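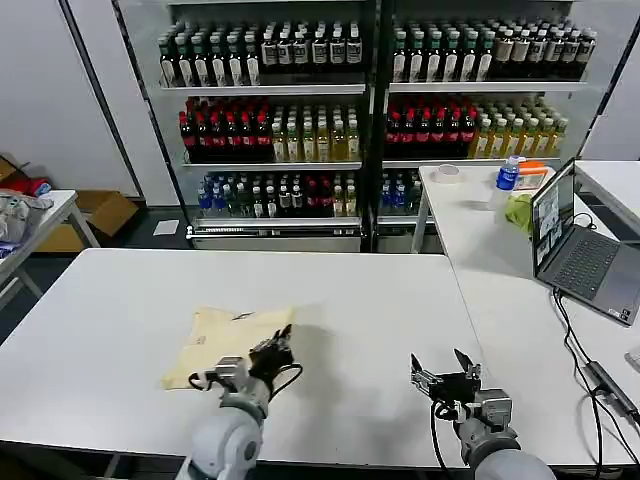 A crumpled beige cloth on a white table.

Why does cloth crease?

I love this question, and you only need a T-shirt to look into it! Lots of cloth is made from cotton, and cotton is a plant. Every thread is a bundle of tiny fibres, and each fibre is built from long chains, some with well over 1,000 links. The chains cling to each other – a bit like weak magnets.

Squash the cloth and the chains slide, then grab hold again in a new place. Hello, crease! Water and heat loosen their grip, so a steamy iron can coax them flat (a grown-up's job, please).

Try it: scrunch 2 old hankies, one cotton and one polyester, and sit on them while you read a chapter. Which one looks worse?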